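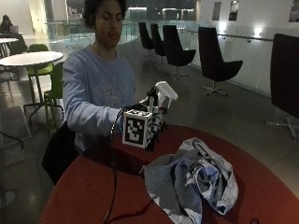 Plemero Hand Rig: Frequently Asked Questions

Last updated Mar 23, 2021

What is the Plemero hand rig?

It is a handheld sensor rig for recording manual tasks. A person holds it and does the job, and the recording is used to train a robot arm to do the same job. You do not need to own an arm to collect data with it.

What is the cube with the black-and-white patterns for?

Each face of the cube carries its own marker. The tracking software finds the markers in the video and works out where the rig is and which way it is turned. Please keep your fingers, sleeves and tape off the faces. A marker that is half covered will usually not be read.

Can I mount a tool on it?

Yes. Spray-bottle trigger heads are the tool we get asked for most, and wiping and spraying tasks are where most new customers start. The trigger should point up and away from the cube so that it does not hide the front marker. Other tools can be fitted if they weigh less than the rig itself.

Do I need a special room?

No. A table in an office, a lounge or a study area will do. People can be working nearby. Even lighting matters more than the size of the room. Strong reflections on a shiny tabletop can confuse the tracker, so if you see dropouts, turn the table or move a lamp before you change any settings.

Does the table color matter?

Not much. The markers are read by contrast within the cube face, so a red, white or gray table makes little difference. Avoid tablecloths with a checkered print.

What objects can I use for wiping and folding tasks?

Ordinary household cloths are fine. Start each recording with the cloth in a different position. If it is always laid out flat and square, the trained arm will have trouble with a bunched-up one.

Is the rig wireless?

No. It runs over one cable, which carries both power and data. Leave some slack on the table and keep the cable clear of the object you are handling. A 3-meter extension is sold separately. We do not support longer ones.

How long does it take to learn?

Most people are comfortable after a short practice session. The common mistake is moving too fast. Work at the speed you would want the arm to work at.

Can left-handed people use it?

Yes. The straps swap sides. Run the calibration again after you change them.

How many recordings do I need?

It depends on the task. For a single spray-and-wipe task, our own reference set has 1,916 recordings, and it is included with every purchase. You can add your own to it or start from nothing.

What software does it work with?

Recordings are saved by Plurance, our desktop program, and can be exported as video plus a plain text file of positions. The export is open and needs no license key. Files made before the September release have to be converted once.

What is the difference between buying and renting?

The purchase price covers the rig, the straps, one tool mount and the Plurance license. Rentals run for a minimum of nine days and include the same parts. Return shipping is charged to the customer.

Who handles repairs?

Repairs are done by Skála. Open a ticket from your account page and you will get a shipping label. Do not open the housing yourself, as this ends the warranty. Scratched marker faces can be replaced at home with the spare set in the box.

Is the Brilness tabletop arm included?

No, it is sold on its own. The rig works with it out of the box. For other arms you will need to enter the arm's dimensions in Plurance, and the steps are in chapter three of the manual.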